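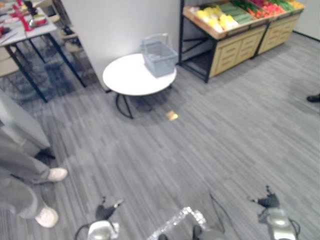

Figure 2. Gray striped carpet in one of the rooms.

3.2 Floor coverings and footstep noise

I'll admit I expected the carpet to win this one easily. We logged 564 footstep events in the Usari building, 30 of them on bare floor before the Gaber tiles went down in June, and I had my money on a big drop everywhere. The small rooms did what I hoped. The long corridor didn't – it stayed stubbornly loud, and I spent a whole week blaming the meters! My best guess now is the hollow subfloor at that end, which the Ekard plans show and I'd skipped right past. We kept the corridor numbers in Table 4 anyway (they're flagged), and I come back to them in Section 5, where we look at underlay thickness.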